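Noviembre, cuaderno de la celda de dos brazos. Empiezo a escribir a las 18:40, con el café de la máquina ya frío.

Retomo donde lo dejé, que era en la lista de tareas para la campaña de cartón. La idea sigue siendo la misma que hablamos con Ilídio Pinheiro delante de la pizarra: llegar a 1000 episodios teleoperados de manipulación de cartón con las dos manos, de los cuales 200 se apartan desde el principio para validación y no se tocan, por muchas ganas que nos entren luego de engordar el entrenamiento. Lo apunto otra vez porque la última campaña acabamos robando episodios del montón de validación y después no había manera de fiarse de las curvas.

El cartón nos está gustando mucho como material, y quiero dejarlo escrito para cuando alguien pregunte por qué no seguimos con los bloques de espuma. Es barato, lo hay en cualquier rincón del edificio (los embalajes de Lerkow, que llegan a carretadas, son una mina) y no hay dos trozos iguales. Se dobla, se deshilacha, se comporta de una manera si lo coges a favor del canal y de otra si lo coges en contra. A la política anterior, la que entrenamos con los 3000 episodios viejos de cosas rígidas, le das un cartón y aprieta como si fuera un ladrillo. Pobrecita, tampoco ha visto otra cosa.

Por la mañana repasé la calibración de los dos brazos y la sincronía de las cámaras de muñeca. Había un desfase pequeño en la del brazo de este lado, que se arregló reiniciando el servicio de captura en el orden correcto: primero cámaras, luego brazos, luego grabador. Lo he pegado en un papel junto al teclado porque ya es la tercera vez que me pasa y me da hasta vergüenza. Si alguien entra a grabar y ve que los sellos de tiempo bailan, que mire el papel antes de tocar nada más, por favor.

Después nos pusimos con los pares, es decir, un trozo en cada mano. Pilotaba Ilídio, que tiene una paciencia para estas cosas que yo no tengo, y yo iba anotando y etiquetando. Decidimos dejar objetos de cocina en la encimera durante toda la tanda, el bloque de cuchillos, el tarrito de especias y demás, y no limpiar el fondo. Ya sé que en la reunión hubo quien prefería la encimera despejada, y entiendo el argumento, pero el sitio donde esto tiene que acabar funcionando es una cocina con cosas por medio, y cuanto antes se acostumbre el modelo a tenerlas delante, mejor para todos. 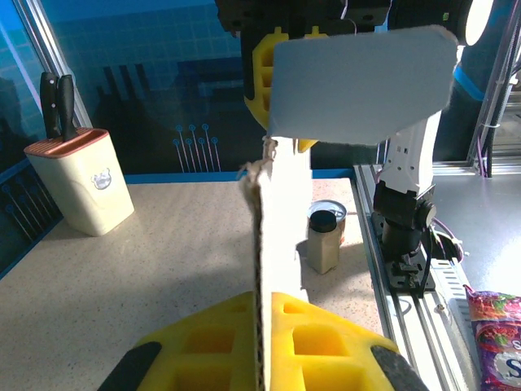 Cámara de muñeca, tanda de pares: una pieza vertical en la pinza de este lado, la otra horizontal en la del brazo de enfrente.

Lo que más me interesa de esta vista es el canto. La pieza vertical queda casi de perfil y se le ve el borde rasgado con las fibras marrones asomando, que es justo el tipo de detalle que las cámaras altas se comen. Para agarres cerca de una rotura creo que vamos a depender muchísimo de esta cámara, y habría que pensarse dos veces lo de bajarle la resolución para ahorrar disco. También apunto la parte mala: con el cartón así de alto, la propia pieza se planta en medio de la vista y parte el mundo en dos. Si el otro brazo se mete detrás, desde aquí lo perdemos. Habrá que tirar de la cámara de enfrente, y por eso insisto tanto en la sincronía, que sé que soy un pesado.

Sobre las etiquetas. Llevábamos un campo único de «resultado» y se nos queda corto. Propongo separarlo en 3: si el agarre fue limpio, si la pieza se deformó y si el operador tuvo que corregir a medio camino. Esto último me parece lo más valioso de todo. Las correcciones enseñan a salir de un apuro, y en los episodios demasiado bonitos no hay ningún apuro del que salir. Le pedí a Ilídio que no repitiera una toma por el mero hecho de haberle quedado fea, y le costó, porque es perfeccionista y se le nota en la cara, pero acabó cogiéndole el gusto.

Otra cosa que hay que vigilar es la orientación. A todos nos sale de forma natural agarrar las piezas altas por abajo, y si no nos obligamos a variar, el modelo aprenderá que el cartón se coge por abajo y punto. Mañana probamos con agarres laterales y con la pieza pequeña en la mano contraria. He añadido al guion de Travitz (el programita que va sorteando la tarea siguiente) un sorteo de mano y de orientación inicial, así el operador no elige. Falta probarlo con el pedal.

Pendientes, sin orden ninguno:

Pedir a Overgaard el otro juego de almohadillas para los dedos, y preguntar de paso por el plazo, que la última vez se hizo eterno.

Escribir una instrucción en lenguaje natural por episodio, con variantes. «Acerca los dos cartones», «junta las piezas», lo que diría una persona normal. Nada de «ejecutar maniobra bimanual», que lo vi en unas etiquetas antiguas y me entró la risa.

Mover los datos de la tanda al disco Wandska y comprobar las sumas antes de borrar los locales. Antes, no después.

Guardar los trozos ya usados en una caja aparte. Un cartón muy manoseado se comporta distinto, y me gustaría poder comparar episodios con piezas nuevas y con piezas cansadas.

Preguntarle a Ilídio si le molesta la altura de la silla cuando pilota, que le vi estirarse la espalda varias veces y no dijo nada.

Cierro a las 19:25. La copia al disco se queda corriendo y la miro a primera hora.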